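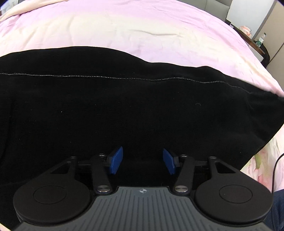 Black cloth on a pink bedspread, with the gripper's blue finger pads open.

Dark laundry has been keeping the perception group at Treswood busy since the new year, and Elvia Hinojosa was kind enough to walk us through why. Her team is writing the software that decides where a folded piece of fabric begins and ends, and black cloth gives it very little to go on – the folds all run together, and often the best clue is a bit of stitching. The old segmentation model, Stistau, tended to treat the whole heap as one flat patch and hand the planner a grasp point right in the middle of it.

The new version was trained on 1,650 bedroom clips and looks for seams and outer edges first, then passes 2 candidate grasps along to the planner instead of one. Teodoro Ledesma has rewritten the replay viewer too, so you can scrub through a clip and see both candidates drawn over the cloth (a real pleasure to use, I must say!). Another 400 clips are waiting for labels, and Elvia would be ever so glad of help with them before the March release.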